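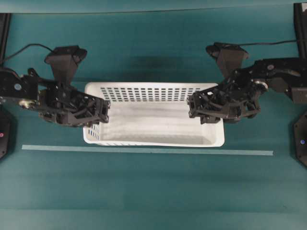

Issue 107, page 33

The Basket Woman of Morgate

Rania Bennani owns 33 plastic baskets and does not consider this a problem. Her husband does, but he keeps his keys in one of them, so she has stopped listening.

Bennani sorts other people's houses for a living. She has been at it for seven years, mostly in Morgate and the newer streets out toward Cikstead, where the closets are bigger and the mess, she says, "has simply been given more room to lie down."

We met in her kitchen over coffee that arrived, naturally, in a basket. I asked what she looks for when she buys one.

"Low sides," she said. "White, shallow, a proper rectangle. If you can't see the bottom from where you're standing, you'll lose a lemon in there and find it in November."

She is firm on holes, too. Small ones, in rows, and she'll settle for having them on only some of the walls. Big holes let pencils out. Solid all the way around is a dishpan, in her view, and a dishpan makes people want to put water in it.

And handles?

"I can pick up a tray by its rim. I'm a grown woman."

Her method, if she'll forgive the word (she won't), starts with an empty basket in the middle of a cleared table. Nothing goes in for a while. Clients find this unbearable. Samah Zaki, who hired her last spring to deal with a pantry, remembers standing over one for most of a morning.

"I kept trying to put the batteries in it," Zaki said. "She kept asking me what the basket was for. I said it was for batteries. She said, 'And what else?' I said tape. She took the batteries out again."

The rule is one kind of thing per basket. Bennani admits to breaking it in her own hallway, where a single tray holds gloves, stamps, the keys and a bicycle bell whose bicycle was sold years ago. "That one's under review," she said, and moved her chair so I couldn't see it.

She has opinions about labels (fine, if short), lids (cowardly) and wicker, which she let go of after a sweater incident she would not discuss on the record. Stacking she allows, up to three. Higher than that and the bottom one becomes a museum.

I asked whether anyone had ever been beyond help. She thought of a man in Cikstead with 676 takeout menus, filed by street.

"I gave him a basket for the ones he really ordered from," she said. "He put two in. Then he asked if he could have another basket for the rest."

She sold him four.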